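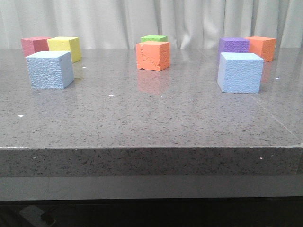 tannic_edge replied:
Depends what foam it is. If the blocks are EVA you can wipe them with warm soapy water and leave them on a rack overnight. If they are polyurethane they will hold water in the middle for days and smell. The listing for the Brundlow set just says "craft foam", and that could be either.

offcut372 replied:
Mine are the Brundlow ones, bought at the Eser shop in January. The label on the bag says surface wipe only. Colours have held. The corners have not. The orange one has gone along the bottom edge and has pits all over the front, and I would like to fill it before more comes away.

Two questions, then. What filler stays flexible, and does the damage matter for stacking? They get used for building towers on the kitchen bench, nothing more demanding than that.

tannic_edge replied:
Filler: none that I would bother with on a block that gets handled. Acrylic gap filler cures rubbery but lets go of open-cell foam in sheets, and little fingers will find the sheet. Trim the ragged bits flush with a fresh blade and leave the rest alone.

mulga_rule replied:
Disagree on the filler. I did a set with Mészáros flexible caulk, pressed in with a damp finger and left 4 days before sanding with 200 grit. Two winters of use and the patches are still in. The trick is to cut the loose material out first so the caulk has something sound to grip. Colour match is poor, obviously.

tannic_edge replied:
Sanded caulk on a toy. All right.

mulga_rule replied:
It sands once it has cured through. Most people go at it the next morning.

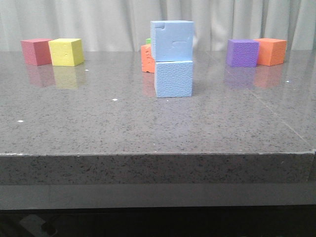 quoin replied:
Filler is a side issue for stacking. A missing corner does very little as long as the faces in contact are flat and the upper block's centre of mass sits over the one below. For two cubes of equal size and even density you can slide the top one nearly half a width before it goes. Soft foam gives you less than that, as the edge compresses and the block starts to lean.

offcut372 replied:
Good, that fits. The top blue one has a chunk out near the corner and a groove across the front, and it will sit on the other blue with some overhang to the left. My issue is with the third one up.

quoin replied:
Third one up is where the error accumulates. Check each block against a square. Cheap foam is hot-wire cut and the faces are often out of parallel – a couple of millimetres is enough. Mark the worst face and keep it to the side.

tannic_edge replied:
Or the bench is polished and the bottom block creeps. A thin mat fixes that for the price of a coffee.

mulga_rule replied:
Foam on polished stone grips well enough if both are clean. Flour is the usual culprit on a kitchen bench.
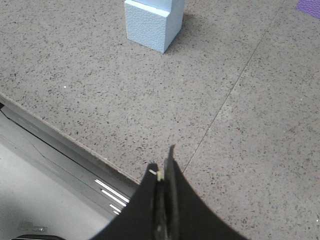 Posted by offcut372, 7:40 pm
Post no. 169

Update. Wiped the bench down with metho and checked the blocks with a square as suggested. Both blues are close enough. The yellow is out on one face and the purple on two, so those now go on top or stay off the tower.

On bench joints, which quoin asked me about by message: there is a seam in the top, thin and a bit lighter than the stone. I ran a straight edge over it and could not feel a step. I have moved the base block clear of it anyway.

I did not fill the orange. Trimmed it with a blade and it looks worse but sheds less. Will try the caulk if it keeps going.

mulga_rule replied:
Cut back to sound foam before you do. And leave it the 4 days.

tannic_edge replied:
Replacement singles are listed on the Plistov site, in case the caulk goes the way I expect. Check the size before ordering, theirs are metric.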